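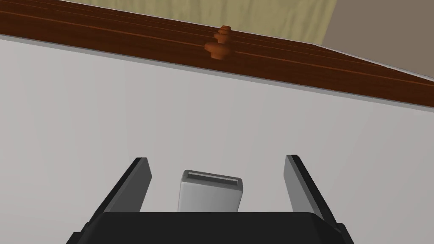

*The gripper in simulation, jaws open, with a slotted gray block between the fingers.*

I used to think I'd recognize a factory robot when it showed up. There'd be a crate and a forklift, and a man in a nice jacket. At Skaneck, which makes kitchen cabinets out in Collado, the first one showed up on a screen in the break room, next to the microwave, and people ate their soup in front of it for weeks!

The software is called Branden, and the arm it was meant to prepare them for is called Cestby. Everything gets rehearsed on the computer first. The fingers come up from the bottom of the screen, the way your own hands would if you looked down at them, and someone from the floor sits there deciding how they should come at a part. I tried it. I put the jaws straight into a tabletop twice (no damage, obviously, and a very polite reset button).

What surprised me was who ended up being good at it. The shop has 80 people, and management had figured the younger ones would take to the screen. They did, for an afternoon. The ones who stayed were door fitters with bad shoulders, people who have handled so many panels that they can tell you where one is going to twist before it leaves the rack. Each setup gets run 394 times before anyone lets the real arm near a part, and by then the fitters have argued over all of it: which side to come in from, how wide to open, when to back off and start again.

The arguing counts as work now, by the way. It's on the schedule and it pays the same as bench time. That took until May to settle and there were some slammed lockers along the way.

I spent most of my second visit on panels, which are fussier than I'd have guessed. All those bevels and recesses mean there's always an edge where you don't want a finger, and from low down the whole thing tilts away from you like a roof. 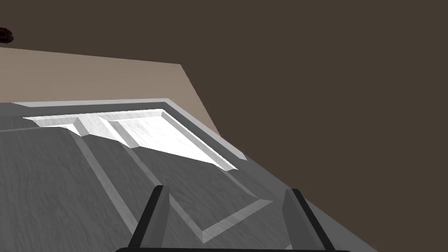
Evangelia Karagiannis told me she doesn't miss the lifting one bit, but she does miss the talking. With two people on a door you chatted all morning, she said, and now she's at a desk with headphones on, and when she goes back out to the floor she has to catch up on everybody's kids. She'd like a second chair at the screen. She has asked for it in writing.

I brought up the chair with the floor manager, who wrote it on his hand. He was more eager to talk output. The line was doing 400 doors a week before and he wants 538, with the same crew, and he thinks they'll get there once the night shift has had its turn at the software. The night shift hasn't been asked yet. I stuck around to meet a few of them coming in, and the first thing they wanted to know was whether the desk job came with the night differential.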